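How Does a Cut Mend Itself?

By Touran Ghaffari
Body Bits, for curious people aged seven and up
Last updated 8 May 2022

When I was eight I fell off my bike on the hill down into Wammont and took a big chunk out of my knee. I cried a lot, I got a plaster with dinosaurs on it, and then I spent the next fortnight peeking underneath to see what was going on. I was told off every time (you really shouldn't keep peeking!) but I was fascinated. Who was doing all that mending? I certainly wasn't. I was mostly watching cartoons.

So let's have a proper look at what goes on.

First, what is skin?

Skin is the biggest organ you've got, and it comes in layers. The top one is called the epidermis. It's thin, it's waterproof, and the very outside of it is made of dead cells that are dropping off you all day long. Under that is the dermis, which is thicker and much busier. Your blood vessels are down there, and so are the nerves that shout OUCH, the roots of your hairs and the little tubes that make sweat.

If you only scrape the top layer you might not bleed at all. If you do see blood, you've gone down as far as the dermis.

Job one: stop the leak

Your body gets going within seconds. The blood vessels near the cut squeeze themselves narrower so that less blood can get out. Then along come the platelets, tiny bits of cell that float about in your blood waiting for this sort of thing. They turn sticky and pile up in the gap. After that your blood makes long, thin threads of something called fibrin, and these criss-cross over the hole like a fishing net and trap more blood cells. Now you have a clot. When it dries out on top, you call it a scab.

You can help by pressing on the cut with something clean. My uncle Davoud Salehi used to make us sing a whole song before we were allowed to lift the hanky and look, and I still do it with my own children.

Job two: clean up

Have you noticed that the skin near a cut goes a bit pink and puffy and warm? That's your body sending extra blood to the place, and the blood is carrying white blood cells. They squeeze out through the walls of the blood vessels and gobble up germs, bits of dirt and broken cells. I love this part - they really do wrap themselves round a germ and swallow it.

A bit of pink is fine. If it spreads, or gets more and more sore, or yellow stuff comes out, tell a grown-up, as there may be too many germs for your body to manage alone.

Job three: fill the gap

Now the building starts. Cells called fibroblasts (say it "FY-bro-blasts") move in and make a stretchy, stringy stuff called collagen. New blood vessels, thinner than a hair, grow into it. Meanwhile the skin cells at the edges of the cut start creeping towards each other underneath the scab, until they meet in the middle.

All this works best when the two edges are close together. Think of two people trying to shake hands across a table. Easy! Now try it across a swimming pool. With a small cut the edges are almost touching already, but with a long or deep one they can gape apart, and that's when a doctor or nurse may decide to hold them together. 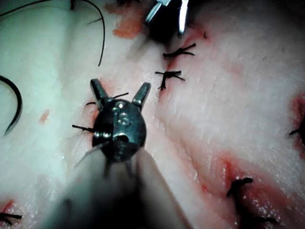 There are a few ways of doing it. Small cuts might only need thin sticky strips. Some can be closed with a special skin glue (please don't try this with the glue from your craft box). And some need stitches, also called sutures. You usually have an injection or some numbing cream first so that it doesn't hurt, though you may feel a bit of tugging.

The needles used for stitches are often curved, like a little slice of moon. A curved needle can dip in on one side and swing up again on the other, and that's very handy when you can't reach underneath! Some kinds of thread get taken out later, and other kinds slowly disappear by themselves inside the body. 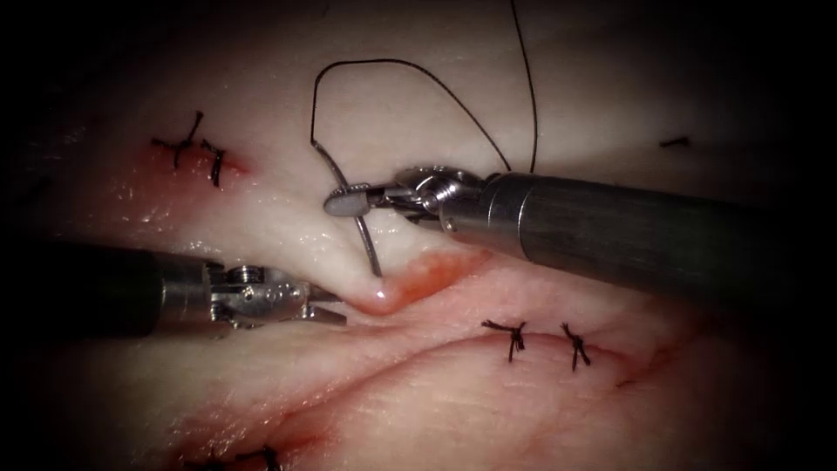 A curved needle, with its dark thread looping behind it.

Job four: tidy up

Once the new skin has joined up, the scab has done its work and falls off. Don't pick it! If you pull it off early you can tear the new skin and your body has to go back and do some of its jobs again. I know it itches. Itching is a very common part of healing, and a gentle pat is better than a scratch.

The new skin often looks pink and shiny to begin with. Your body carries on rearranging the collagen for months, sometimes for more than a year, and the mark usually fades. A deep cut can leave a scar that stays for good. Mine is on my left knee and looks a bit like a teapot.

Words to remember

Platelets: tiny bits of cell in the blood that help to plug a leak.
Fibrin: the threads that make a net over the cut.
Collagen: the stringy stuff that gives skin its strength.
Suture: another word for a stitch.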